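The Laundry Corner at Urncombe, Refitted

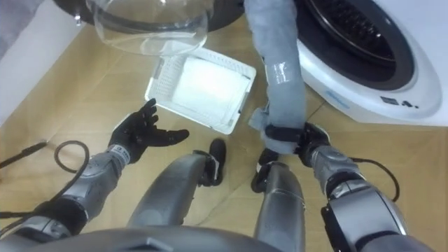

The laundry corner at Urncombe was the last part of the ground floor to be dealt with. It had been used for storage for years, and the old machine had to be reached by moving two shelves and a bicycle. Work started in the winter and most of it was finished by March 23, 2021. This page is a short record of what was done, for people who asked and for anyone fitting out a similar space.

The washer
A front loader with a white front panel. It stands straight on the floor with no plinth. We looked at raising it, but the shelf above was already fixed and the door would have been too high for one member of the household. The black rubber gasket should be wiped after the last load of the day, including the fold at the bottom, where lint and coins collect.

The door
The door comes apart into a clear glass bowl and a black outer ring. Set the glass down on a flat surface, away from where people walk. Keep the screws in a jar. We lost one the first time and had to order a replacement set from Medrano, who sent it in a plain envelope with no instructions.

The floor
Pale tan and easy to sweep. The old vinyl came up in strips and the glue under it took a full weekend. There are scuff marks already, mostly from sliding baskets and boxes across it. Felt pads would help under anything that gets moved often.

The white tray
A rectangular plastic tray with a raised rim and perforated sides. It holds folded cloths and can be carried with one hand. We use it for the small white items that used to go missing in the big hamper. It gets rinsed in the sink when lint builds up in the grid.

The cloths
White, bought plain from Forkent. They are washed together and nothing colored goes in with them. Fold in half, then in half again, and lay flat in the tray. Ironing is not needed for anything kept in this corner.

The wall side
Plain white down to the floor. Nneka Wike painted the walls over one weekend with two coats of Clullumer satin, and a third coat low down where the mop hits. The paint has held up well so far. Marks come off with a damp sponge and a little dish soap.

The shelf
One long shelf, 31 inches above the top of the washer. Detergent on the left, stain remover and pegs on the right. A deeper shelf would have held the large boxes, but it would also have been in the way when leaning over to sort.

The drain hose
Replaced at the same time as the taps. The first one was too short by a few inches and pulled when the machine was rolled out for cleaning. Measure with the machine out from the wall and add some slack.

Costs
The whole corner came to about 300 dollars, not counting the washer. Paint and flooring were the largest items. The shelf was made from a board we already had.

Still to do
A hook for the ironing board, a better light over the shelf, and a lid for the peg box. The light is planned for April. The remaining 6 tiles behind the sink will go up when the grout arrives.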